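Geflochtener Korb von Flivari, mein Fazit nach einem halben Jahr

Ich hab den Korb im April gekauft, weil bei uns die Bauklötze und Bälle überall lagen, nur nicht da, wo sie hingehören. 13 Euro im Angebot, da hab ich nicht lange überlegt! Vorher hatten wir so eine Stoffbox von Wullico, die ist nach kurzer Zeit in sich zusammengesackt und stand (oder eher lag) nur noch traurig im Regal.

Was mir gleich gefallen hat, ist der Rand. Der ist dick und wie ein Seil gedreht, da kann man richtig gut reingreifen. Meine Freundin Yaa Ametepe hat denselben und nimmt ihn für Brötchen, was ich auch verstehe, hübsch genug für den Frühstückstisch ist er nämlich. Bei uns bleibt er aber Spielzeugkorb. Abends heißt es: alles rein, Korb hoch, fertig. Das klappt sogar mit zwei müden Kindern, meistens jedenfalls.

Leicht ist er auch, 47 cm lang hätte ich allerdings nicht gebraucht, da musste im Regal erst mal Platz her. Und jetzt das Gemecker: Das Geflecht hat kleine Lücken. Für Klötze völlig egal, aber Perlen oder Legokleinkram würde ich da nicht reintun. Krümel und Staub setzen sich zwischen den Rippen am Boden fest, ich geh da alle paar Wochen mit einem alten Pinsel durch. Feucht auswischen hab ich einmal gemacht, das hat ewig gedauert, bis er wieder trocken war.

Der rote Würfel liegt schon im Korb, Zylinder und grüner Ball noch daneben:

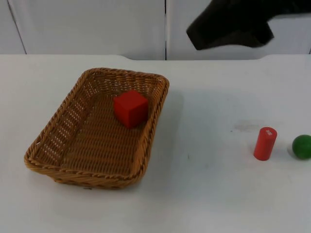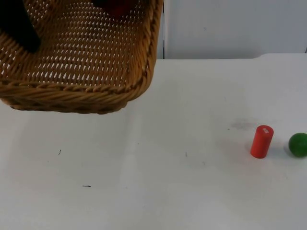
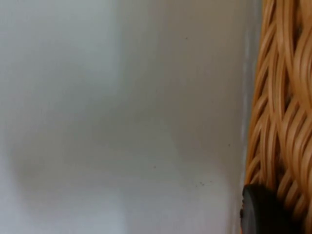

Einen Stern ziehe ich ab, weil an einer Ecke nach 2 Monaten ein Strang abstand. Hab ihn mit einem Tropfen Holzleim wieder festgemacht, seitdem hält es. Der Kundendienst hat mir 6 Euro Gutschrift angeboten, das fand ich fair. Ich überlege jetzt, ob ich noch einen zweiten für die Mützen im Flur hole, dann aber die kleinere Größe, falls die mal wieder lieferbar ist.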